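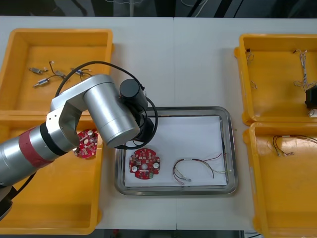

I have been putting off the small parts for two years. The big stuff in my workroom got sorted back in March (shelves up, paint cans out, one truly heroic trip to the dump), but the little electrical bits stayed in a cookie tin, and every time I needed one I'd tip the whole thing out on the table and swear at it.

So I finally bought bins! Yellow ones, plastic, with sloped sides, from the Zesport clearance page. I went for yellow on purpose. Gray bins disappear on me, and a tiny black motor in a gray bin may as well be at the bottom of a lake. Against yellow you spot everything, even with my eyes and even at night.

The other thing I've become a bit of an evangelist for is the tray. It's just a plain stainless steel one with a raised rim, the kind you'd see in a kitchen or at the dentist, and I put a sheet of white paper in the bottom. Whatever I'm dealing with goes on the tray and nothing else does. A round red circuit board and its bundle of wires, say. When a screw makes a run for it the rim stops it, and if I need to scribble a note about which wire goes where, well, there's the paper. Then the paper goes in the folder with the job. I've used the tray for 3 jobs so far and haven't been on my hands and knees with a flashlight once.

Sorting rules, such as they are: metal parts with wires attached get a bin to themselves, because they tangle with everything. Boards don't get piled up. Wire harnesses get curled into a loose loop, never wound tight around your fingers like I used to do (I've broken more connectors that way than I want to admit). Anything I can't identify gets 5 minutes of squinting and then it goes in the maybe bin, and the maybe bin gets emptied when it's full. That last rule is hard for me. I kept a knob from a Kashyap radio for most of my adult life.

I still haven't worked out labels. I tried masking tape and it curled right off the slope, and paint pen on plastic feels so final. If you've got something that sticks to a slanted side and peels off clean, please tell me in the comments. I've got 200 blank stickers here that do neither.

Next up is the drawer of chargers. Pray for me.

Recent posts
The Great Paint Can Purge
Is the Trestirmont pegboard worth it?
100 jars and what I kept in them
A rainy afternoon at the Conbridge swap meet
How I store extension cords now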